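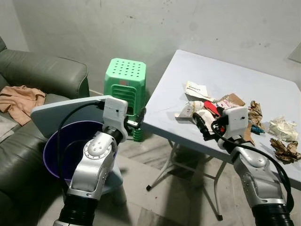 Myung-ja Yoo wrote in under the earlier version of these instructions that she always wipes the table first and then has crumbs and wet paper stuck to everything, and could the order of steps be spelled out. The page now goes step by step.

How to clear a table of paper and packaging trash

The method is for a folding table or side table that has filled up with wrappers, tissues, bags and bits of cardboard. It works for one person in a small room. You need a waste bin, a spot for recycling, a damp cloth and a dry cloth.

Step 1. Bring the bin to the table

Put an open-topped bin on the floor next to the table, within arm's reach. If you have to take a step to reach it, move it closer. A lidded bin should have its lid off for the whole job. Check how full it is before you begin and empty it if it is more than half full. Crumpled paper takes up a lot of space.

If there is a stool in the way, push it back against the wall. You can use it later for anything that needs to stay.

Step 2. Take out what you are keeping

Look at anything with printing on it before it goes anywhere. Folded cards and leaflets can be warranty slips, return labels or assembly instructions. The return form that comes with a Grenby parcel is a plain folded card, and it is easy to throw out with the packing. Open each one, read it, and put the keepers in one pile off the table.

Small plastic pieces need the same check. Some are caps, clips or spare feet. If you can't tell what a piece belongs to, put it in a cup and decide at the end.

Step 3. Flatten the cardboard

Pull out all the cardboard, including loose strips. Press it flat and stack it by size. Large pieces can lean against the wall until you carry them out. Cardboard with grease or food on it goes in the bin if your local program doesn't take it.

Step 4. Open the paper bags

Unroll the top of every paper bag and look inside. Receipts and small parts end up at the bottom. A clean bag can be folded and used again, or you can stand it up and fill it with the recyclable paper.

Step 5. Bin the rest

Start at the edge closest to the bin and work across. Pick up tissues and crumpled wrappers one or two at a time and drop them straight in. Sweeping the whole heap off with your arm is faster – but light pieces miss the bin and go under the furniture.

Used tissues go in the trash, as the fibers are too short to recycle in most places.

Step 6. Wipe down

Go over the bare top with the dry cloth first to collect crumbs. Then use the damp cloth, working from the back to the front. Dry the seams and the area around the hinges. On a folding table, run the cloth along the underside of the front edge too. Let the top dry before you fold the legs.

Step 7. Check the floor and the sofa

Look under the table, behind the bin and along the seat cushions of any sofa nearby. Shake out throws and loose cloths before you fold them.

Last updated 2024-01-06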